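Dunside open day – anyone else go?

gauthier_fan
Posted 9 June 2019
Went to the Dunside open day with my son. Most of the floor was arms behind glass, but Azra Mujić had a table where visitors could try the hand-held grippers. We waited 13 minutes and got three tries each. The job was to take hold of a woven basket by its rim.

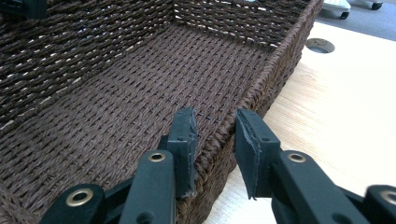

Lining up on the near rim of the basket, one finger on each side.

The pads are foam or rubber, I didn't ask. You have to come in lower than you expect.

mill_road
Was that the whole demo? I drove 550 miles last July for the Uvau one and they had arms sorting parts all day. A person holding a gripper isn't automation.

tkessel7
Disagree. Somebody has to show the thing how to grab a basket. Fatos Živković covered that in his talk – about 40 people in the room and he took every question.

mill_road
I skipped the talks at Uvau too. Still say a basket is an easy pick.

gauthier_fan
Try it. Cord gives when you squeeze it, and my son missed his first two.

tkessel7
Did they say if the Cidadico people are bringing theirs next time?

gauthier_fan
Azra thought so but had no date. Sign-up is by email again.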